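Cimasell Track Day Intercom Kit review

I bought the Cimasell intercom kit in January, after a winter of deciding whether to carry on shouting at my instructor through two full-face helmets. I run a small hatchback with a half cage, and I do track days and the odd sprint, so I am not the customer the expensive race radio firms have in mind. This is the two-person wired set: one amplifier box, two helmet kits with a boom microphone each, a power lead, a mounting plate and a bag.

I have now used it at two circuits, Vundstead and Tivville, and on one long road trip between them to see how it coped with hours of use. Nothing was supplied free.

What you get

The amplifier is a plain black metal box with a volume knob for each seat and a single power switch. It runs from a square battery or from the car. The helmet kits come in two types, open-face and full-face, and you have to choose when you order. The full-face microphone is a small button on a short wire that sticks inside the chin bar. The open-face one is on a bendy arm. You can mix them, and the shop swapped one of mine by post when I found I had ordered wrongly.

The earpieces are thin discs with a sticky back. They go in the ear pockets of the helmet lining. Mine fitted one helmet well and the other badly, as the second helmet has shallow pockets and the disc pressed on the top of my ear. I moved it twice and it is now tolerable for a session but I would not want it for an endurance race.

Fitting

The instructions are a folded sheet with small drawings. They are clear about the amplifier and vague about the helmets. Allow an evening. The slow part is getting the wire round the lining without a lump, and I had to take the cheek pads out three times.

Clean the inside of the chin bar properly before sticking the microphone down. The pad came off mine during the first session at Vundstead and I spent the rest of it listening to my own collar. I wiped the area with tissue and a little alcohol in the paddock, stuck it back, and it has stayed put.
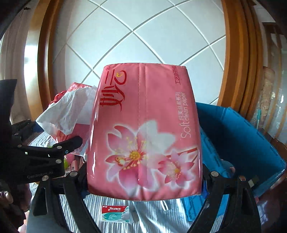 Soft tissue paper, in a flowered pink wrapper.

The amplifier plate needs two bolts and these are not in the bag. I used a pair from the garage and fixed it to the cross bar of the cage behind the seats, where either person can reach it when parked but not when belted in. If you want to change the volume while moving, mount it on the tunnel. The leads are long enough for either position. They are coiled at the helmet end, and the coil is stiff when new, so it pulls slightly at the side of your head for the first few outings.

The plugs deserve a mention. They pull apart with a firm tug, as they should if you need to get out quickly, and they have not come apart on their own over kerbs. Check with your organiser before using any intercom in a timed event. My sprint club allows it in practice only.

Sound

With the engine off it is very clear, nearly too clear, and you can hear the other person breathing. On the road at 60 it is excellent. My passenger and I talked normally for most of the journey and neither of us touched the knobs after the first few miles.

On track it is good but has limits. My car has a loud exhaust and no carpet, and above the middle of the rev range the full-face microphone starts to let some engine noise through. Speech is still easy to follow if the person keeps sentences short. "Brake later", "more kerb" and "let him past" all arrive as intended. A long explanation of why I was turning in too early at the second hairpin did not, and we saved it for the pit lane.

There is no voice switching, so the microphones are always open. Some people dislike this. I prefer it to the cheaper Assefa set I borrowed last year, which cut off the first word of everything and made an instructor sound as if he was agreeing when he was telling me no. The Assefa is lighter and has better earpieces, though, and if you only want it for road rallies with a quiet car I would look at both.

With the windows down there is some wind noise from the open-face microphone. The foam cover helps. You get one spare cover, and they are easy to lose — mine has already gone.

Battery

I got through both track days on one battery, switching off between sessions. I forgot to switch it off after Tivville and it was flat by the morning. There is a red light on the box, but with the amplifier mounted behind the seats you cannot see it from outside the car. A light that changed colour when the battery was low would be useful. There is no warning at present, and the sound simply gets thin and then stops.

Running it from the car solves this but brings a faint whine that rises with the revs. A filter lead is sold separately. I have not bought it, as the whine disappears under the exhaust once you are moving.

Build

The box feels solid and has picked up one scratch. The helmet kits feel less so. The wire where it leaves the full-face microphone is very thin, and I have put a bit of tape over the joint. Replacement helmet kits are stocked, and they are priced fairly compared with the whole set.

The bag is poor. The zip caught on the lining the first time I used it, and there is no divider, so the coiled leads tangle with everything else. I keep the kit in an old toolbox now.

Who it suits

If you take instruction regularly, or do track days with a friend in the other seat, it is worth having. I learned more in one day at Tivville with it than in several days of hand signals. If you want to talk to someone on the pit wall you need a proper radio, and the two-person set cannot be upgraded to one.

Good points: clear speech, simple controls, long leads, sensible plugs, helpful shop.

Bad points: vague helmet instructions, no low battery warning, no mounting bolts, thin microphone wire, useless bag.

Score: four out of five. I will update this if the microphone wire gives up before the end of the season.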